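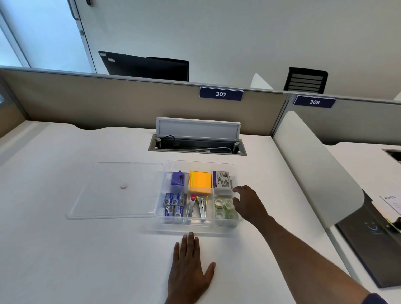

Race office assistant, Plelthorpe Circuit

Plelthorpe Circuit is hiring a race office assistant for the rest of the motorcycle season, starting in September. The job is part time on weeks without racing and full time on the 3 race weekends still to run.

You will check in riders, collect signed waivers, hand out transponders and keep the entry list current. The Drotell Cup draws 116 entries and most of them sign on between 6:30 and 9:00 a.m., so you need to be comfortable with early starts and a line at the window.

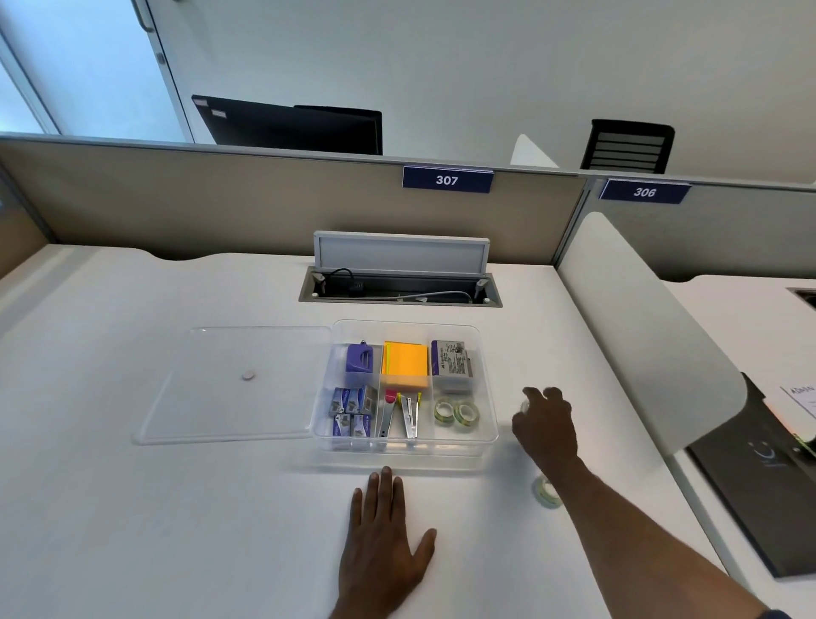

Desk supplies in a clear organizer tray

You should have a driver's license and be able to use a spreadsheet. A racing background is useful but we will train the right person. Pay is by the hour, plus $100 for each race weekend worked. Lunch is provided in the paddock on race days.

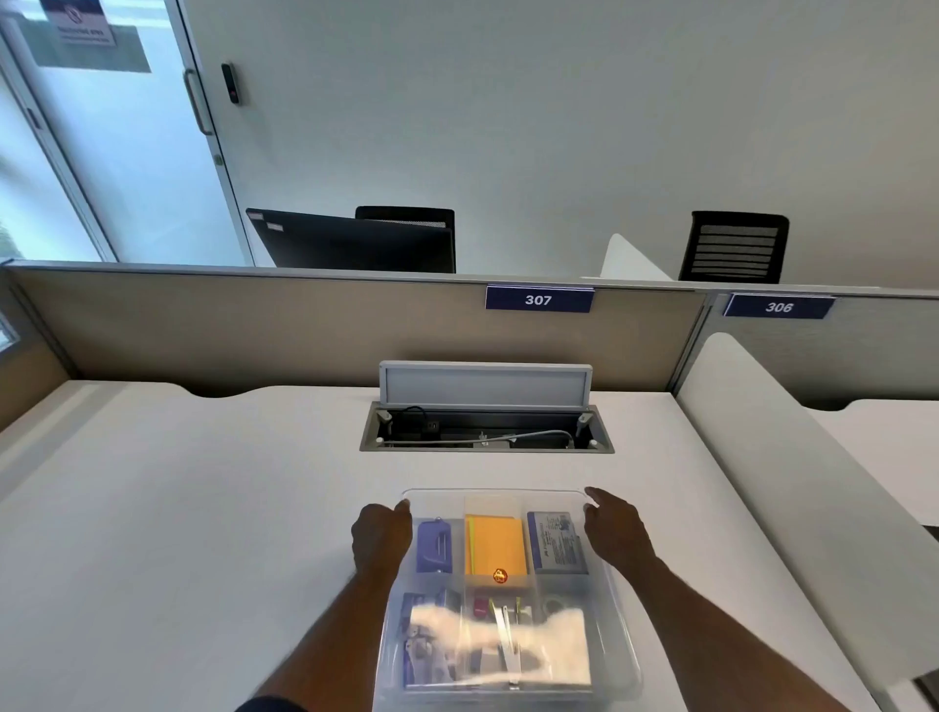
Saltier Paddock News, Issue 200

To apply, send a resume and the names of two references to Mi-kyung Oh, race secretary, at the circuit office on Gil Road. Tell us which weekends you can work. Interviews will be held at the circuit.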